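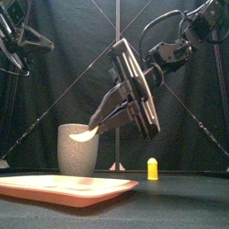 Black table, black curtain.

June 19, 2025
Glaze book, Clutano line blend, second round

Opened Pretorius at breakfast and I have been grinning since. The Orkstead clay makes a glaze! A real one, dark and deep, with rust breaking through on every edge, and it comes out of a bucket of muck we dug up next to a drainage ditch. Writing it all down while the tiles are still in front of me, and before Sachiko gets in and starts rearranging them.

Where we were. Round one was the raw clay alone, dried, slaked, sieved and dipped. At cone 6 it gave a tight brown skin, dry on the thick parts and a little shiny where it ran thin. Promising but not a glaze. It wanted flux and it wanted some boron to get it moving at our temperature. Sachiko Uchida suggested leaving the clay as the bulk of the recipe and blending toward a very fluid frit base, so that we could see the whole trip from dirt to syrup in one firing. I was going to do four guesses and hope. Her way was better.

Clay prep, for whoever does this next. Break the dry lumps with the mallet, inside a bag, outdoors, mask on. Drop them into plenty of water and leave them alone overnight. Don't stir! I stirred the first bucket right away and got lumps with slick coats on them that took two more days to fall apart. Left alone, the dry stuff just slumps into a soft pile. Then blunge, pour through the kitchen strainer to get rid of roots and gravel, then the 80 mesh. I stopped at 80 on purpose. Sachiko wanted 100. I think the coarser bits are giving us some of the speckle, and I'd like to keep it until we know for sure. We can do a split later.

Dried on plaster, then on foil, then crushed again. From two full buckets of wet clay I ended up with nearly 3000 g of dry powder, less than I expected. The bottom of each bucket was mostly sand, and it went back in the flower bed.

The blend. End A is 90 Orkstead clay, 10 whiting. End B is 50 boron frit, 25 Orkstead clay, 15 silica, 10 whiting. Steps of ten from A to B, so eleven recipes, each one on both clay bodies: the white stoneware and the Jodow (our name for the toasty brown reclaim mix from the big pug, for anyone reading this who joined after the move). 22 tiles altogether. Blended wet by syringe, both ends mixed to the same weight per cup first, which I checked twice because last year I didn't and the entire copper series was junk.

Tiles were extruded L shapes, bisqued to 1060 C. That's the slow bisque program with the extra hold. I've gone back and forth on whether the hold matters for the white stoneware. It does matter for the Jodow, which has all kinds of organic junk in it and pinholes like mad if you hurry.

Dip: one count of three over the whole face, then a second dip over the top third only. Numbers in iron wash on the back. Please, everyone, on the back and low down. There's a tile from round one that could be a 1 or a 7 and we will never know.

Firing. Cone 6, electric, with a slow cool. Up at the medium rate, ten minutes at the top, then dropped freely to 980 C and held there for half an hour, then down at 60 an hour until 760, then off. Witness cones: 5 flat, 6 touching, 7 just starting to think about it. The bottom shelf looked a hair cooler than the top, same as always in Pretorius. I had put the same recipe on both shelves in a couple of extra test cups, and the difference is in the surface more than in the color.

Results, going from A to B. White stoneware first.

0 — All A. Brown, matte, rough to the thumb. Same family as round one. The whiting has helped but not a lot.

1 — Smoother. Satin in the double dip. Color of a wet cardboard box. Sounds awful, I sort of like it.

2 — Satin all over. First hint of dark in the thick area. Edges go tan.

3 — The turning point. Near black where thick, warm brown where thin, and the surface is like a river stone. I have been carrying this one around in my apron pocket.

4 — Glossy black with a rust break on every edge. Beautiful, beautiful tile. Small gold freckles in the second dip, sitting under the surface. I'd been hoping for something like this since we started and I did not expect it on the second round.

5 — Similar to 4, glossier, freckles fewer but larger. Slight roll at the bottom edge. Still stable.

6 — Brown-black, getting transparent where thin, with the break wide and orange. Moves a bit.

7 — Amber brown. You can see down into it. Ran to within a fingernail of the foot.

8 — Honey. Ran onto the cookie. Pretty pool at the bottom.

9 — Honey, paler, with crazing that I could hear pinging while it cooled.

10 — All B. Clear yellowish glass, crazed, glued to its cookie. As expected.

On the Jodow everything shifts darker, and the break is less dramatic, which makes sense with so much brown underneath. But 3 on the Jodow is a knockout. It has a soft skin with a faint bluish cast when you tip it toward the window. I tipped it for a very long time. Number 5 on the Jodow blistered along the double dip, three or four open craters, and 6 has a couple too. Could be the body gassing through a glaze that is sealing over early. Could be that I put it on too thick. The white stoneware tiles next to them are clean, so my money is on the body. A longer bisque hold on the next Jodow batch would tell us something.

Crazing check: 3, 4 and 5 on white show nothing after the ink rub. I'll look again in a week, and then do the freezer and boiling water round with a couple of the cups. Nothing goes on a food surface until after that. I'd also like a leach test on 4 before anybody gets excited about mugs (I am already excited about mugs).

Scratch test with a steel knife: 4 and 5 fine, 3 took a gray line that rubbed off with cleanser. Lemon slice overnight on spare cups of 3 and 4 is set up on the windowsill. Please leave it be, it isn't lunch.

Sachiko came in halfway through the list above. She went directly to 3 and I went directly to 4, and we had a very happy argument. Her view is that 4 is a color people have seen and 3 is something you could only get from that ditch. She has a point. My view is that 4 will forgive a sloppy dip, and we have a lot of sloppy dippers, me among them. We settled on mixing 4 as the studio bucket and a small jar of 3 for her bowls. The name Clutano stays with 4. Hers can be called whatever she likes.

For the bucket I worked the blend out to a straight recipe. Number 4 is sixty percent A and forty percent B, so:

Orkstead clay 64
Boron frit 20
Whiting 10
Silica 6

Adds to 100, hooray. A batch of 3000 g dry then comes out as:

Orkstead clay 1920
Boron frit 600
Whiting 300
Silica 180

That would take most of the powder we have left, so digging comes first. The spot at Orkstead is down past the second gate, on the left bank where the path dips. Take the gray-brown layer under the topsoil. The orange seam above it is tempting and I did fire a pinch of it on a scrap: it's much higher in iron and stayed dry as a brick. Might make a nice slip. Separate bag, label it, don't mix the two.

One worry is how much the clay changes from one end of the bank to the other. I'd like to take a trowel's worth every few steps and melt them all as little balls on one tile, so we can see if they slump the same. Easy to do, takes no kiln room. If they're wildly different we should dig a large lot at once, mix the whole pile dry, and make it last.

Slurry notes. The raw clay has enough plasticity to keep everything up in suspension with no bentonite, a real treat. It does shrink as it dries, though, and I saw hairline cracks on the double dip of 0, 1 and 2 before firing. They healed on 2 and left crawl marks on 0. From 3 on there was no trouble. If the bucket starts cracking as it ages, roast half of the clay at bisque temperature in a bowl and mix roasted with raw. Start with half and half.

Specific gravity at dipping was 1.45 and it felt right, like thin cream. I'd try 1.42 on the Jodow in case thickness is behind those blisters.

Next:
Dig, two big buckets of the gray-brown.
Ball melt test from along the bank.
Repeat 3, 4, 5 on Jodow with the longer bisque hold, thin and thick side by side.
4 again with the 80 and 100 mesh split, to settle the speckle question.
4 with a fast cool, one cup only. I want to see how much of the gold is the slow cool.
A little of 8 over 3, just on the rims. Sachiko's idea, and she is already waxing feet for it.

Cookies from 8, 9 and 10 need the grinder. I'll do those after lunch, goggles are on the hook by the sink.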